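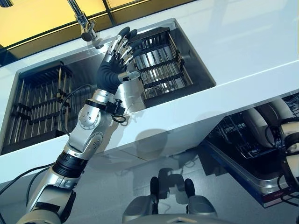
Double bowl sink, where does the dish rack go?
Kitchens & Cleaning > Sinks and Counters

gelonia54
We moved in June and I finally have a double sink, stainless, two nice deep bowls. White counter all around it, shiny, and it shows every single water spot. So I put a wire rack down in each bowl and the counter stays clear. I love it! My sister came over and asked where on earth I wash anything. Fair question I guess. Does anyone else keep racks in both sides?

wisov
One side, sure. Both sides, no way. You have to haul one out every time you need to soak a pan, and then it sits dripping on that shiny counter you were trying to save.

jistow_8
I've done both for years, works fine for two people. I wash in a plastic tub that sits on top of the right rack (sounds dumb, isn't). Big pans get done at night when the racks are empty.

gelonia54
Ooh, a tub. What size? Mine are the long racks and they take up most of the bowl.

jistow_8
Smallest one they had at the store. Measure across the top of your rack first, I took two back.

sulemana
Check the feet on those racks before you do anything else. Mine lost a rubber tip and left an orange ring on the bottom of the bowl. Baking soda and a wet rag got most of it, not all.

wisov
Yep, and gunk collects under them. Mine come out every night.

sulemana
Every night is a bit much. I do it when I scrub the sink, so twice a week.

wisov
You haven't seen what my kids scrape off their plates.

gelonia54
OK, went and looked, the feet are fine but there was a pea under the left one. I'm going to try one rack for a while and hang the other in the pantry. Does anyone use a roll-up mat over the bowl? I saw one for 25 bucks.

jistow_8
Had one, too wobbly for glasses. Good for rinsing berries though!

sulemana
Mine's been great for glasses, maybe yours was too short for the sink?

jistow_8
Could be, it barely reached the rim.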